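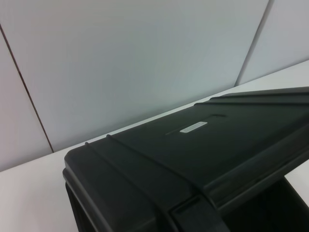 Povach freight booking: quote page keeps eating my depth
Status: open
Opened by: Ragnvald Ekström

Hi all, me again. I'm trying to book a case from Stinitdale over to Vudildale and the quote page won't let me past the size boxes. I type 535 in length and 465 in width, all good, then I click into depth and the width goes back to zero! No error, no red box, just zero. The Book button stays grey the whole time.

I've been on with this since brekkie. Happy to try anything short of driving the thing over myself (four hours each way, and the ute's in for tyres).
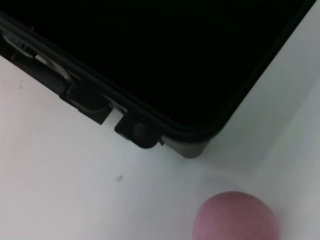
2 min read

Update, 11.40 am. Sirkka Pesonen on the help desk asked me to clear my cache and log back in. Did that, same result. She also asked if I was in centimetres or millimetres. Millimetres, because that's what my account's been set to ever since the Karakaya job, and it's always worked before. I tried flipping it to centimetres and the width stayed put, but then the quote came back as pallet freight with a forklift fee. Cheers, no. 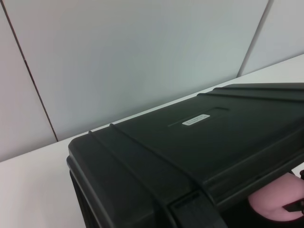

What I've tried so far

Different browser: same.
My phone, off the wifi: same, and the keyboard covers the button.
Saved parcel template from last October: loads fine, won't let me edit it.
Tabbing between boxes instead of clicking: this one's interesting! The width holds if I tab. Got all the way to the address page that way, then it timed out.

Update, 2.15 pm. Sirkka reckons it's to do with the new autofill and has passed it on to the web people. She's offered to key the booking in at her end, so I've emailed her the sizes and a photo.
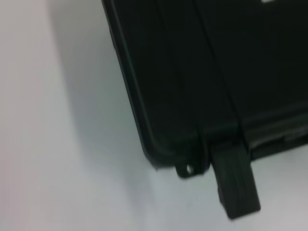 Hard case for Vudildale, black, rounded corners

Update, 3.30 pm. Booking's in, colour me relieved. Pickup is in 3 days. Please leave the ticket open though, I've got another lot to send next month and I'd like to do it without tabbing about like it's a spreadsheet.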